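Kancombe Gallery: Teaching by Hand

We love this part of the project! Before Kancombe can learn to tidy a shelf by itself, it needs to see the job done many, many times, and so we pick up a pair of hand-held grippers and do it ourselves. Every run gets saved as one example. The goal for the tabletop set is 296 examples, and Mbali Mahlangu and Pravesh Ntuli have already brought us to 100. November is going to be busy - and we can't wait.

Mugs and Shelves
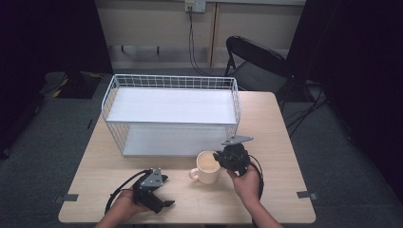 Both grippers over the table, with the right one reaching for the rim of the white mug. The two-tier wire shelf stands right behind it.

Mugs are a favorite with everyone on the team. You can take one by the rim or by the handle, and we want plenty of both in the set (Khanyisile Cele is a rim person, Karabo Visser will argue for the handle all afternoon). Start positions get changed between runs, and so does the direction the handle points. Slow, smooth moves make the best examples, and it's wonderful how quickly new people get the feel of it.

The Gripper's View
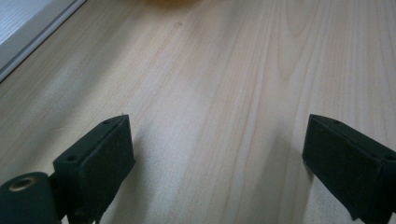 Fingers open over bare wood, seen from the gripper itself. Look at that grain!

Joining In

We have room for more hands at the table. A session lasts 90 minutes with a break in the middle, and you don't need any background in robots. Luzius Widmer keeps the sign-up list and will happily show you how to hold the grippers - just leave your name with him at the Jesow front desk.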